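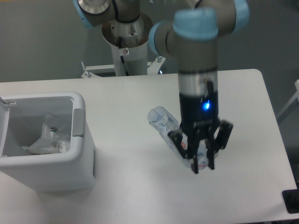 Clear plastic bottle on the white table.

Dridard Court Residents' Association
Minutes of the ordinary meeting held on 16 January 2023

1. Apologies and quorum
Apologies were received from two flats. The meeting was quorate under clause 6 of the rules.

2. Minutes of the previous meeting
Agreed as a correct record, subject to one amendment. Under "Water supply", the words "mains riser" to read "tank-fed riser".

3. Matters arising
3.1 The loose handrail on the rear stair has been refixed. The wall plate was packed out and longer screws used.
3.2 The request for a second cycle rack remains open. The managing agent has asked for a sketch showing clear widths to the bin store door. To be brought back when the sketch is available.

4. Cold water storage tank
4.1 The meeting considered the inspection report from Harkon on the roof tank. The report finds the tank body sound. The lid seal is perished along one side and the overflow screen is missing. Sediment was found at the base, mostly near the outlet.
4.2 Harkon recommends a full drain-down, clean and disinfection, with the lid seal and screen replaced during the same visit. The supply to all flats would be off for 6 hours. Kitchen taps on the ground floor are fed from the tank and not from the main, contrary to the drawing held by the agent. The drawing is to be corrected.
4.3 It was asked whether the tank could be bypassed for the duration. The report states that the bypass valve is seized in the closed position. Freeing it was not priced. Agreed to ask for a price for replacement, as the valve will be needed for any later work on the tank.
4.4 The price for the clean, seal and screen is £377 plus VAT. Agreed. Residents to be given 3 days' written notice, with a reminder posted in the entrance hall on the evening before.
4.5 Residents will be advised to draw off drinking water beforehand and to leave taps closed during the work. After refilling, each cold tap should be run until clear, starting with the lowest. Washing machines and dishwashers should not be used until this has been done.

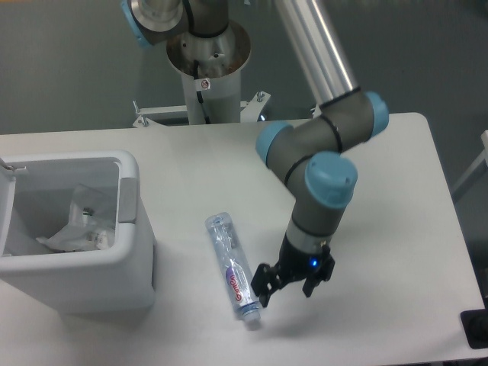

4.6 Two flats reported poor pressure at the shower before the inspection. The report does not treat this as a tank fault. Both flats are at the far end of the top floor branch, where the head of water is lowest. Occupiers were advised to check the inlet filters on their shower valves first. If there is no improvement, the branch isolating valve should be checked to see that it is fully open.

5. Stairwell lighting
5.1 The Siliņa fittings on the upper landings continue to switch off while people are on the stairs. The timer is set to its longest period. The sensor on the half landing does not pick up movement from below.
5.2 Options discussed were moving the sensor to the opposite wall or adding another in parallel. Moving it would leave a visible patch and need a short length of new trunking. Adding one would avoid this but requires a spare core in the existing cable. Agreed that the electrician should confirm whether a spare core is present before a choice is made.

6. Entry system
6.1 The Justar door panel was reset in the autumn and has held its settings. One handset on the first floor buzzes but does not release the door. The fault is thought to be in the handset, as the others on the same riser work normally.
6.2 The trade button remains active outside the agreed hours. The agent is to have the clock corrected.

7. Gutters and roof outlets
The rear outlet was cleared after overflowing on to the bin store roof. Staining on the brickwork is to be left until it has dried out and then looked at again. A wire guard is to be fitted to the outlet. The front gutter was reported to be running freely.

8. Any other business
8.1 Items continue to be left in the meter cupboard. A notice is to be fixed to the inside of the door.
8.2 The loft hatch key is to be kept in the key safe and signed for.

9. Next meeting
To be held in June, in the ground floor room. Items for the agenda to reach the secretary in writing beforehand.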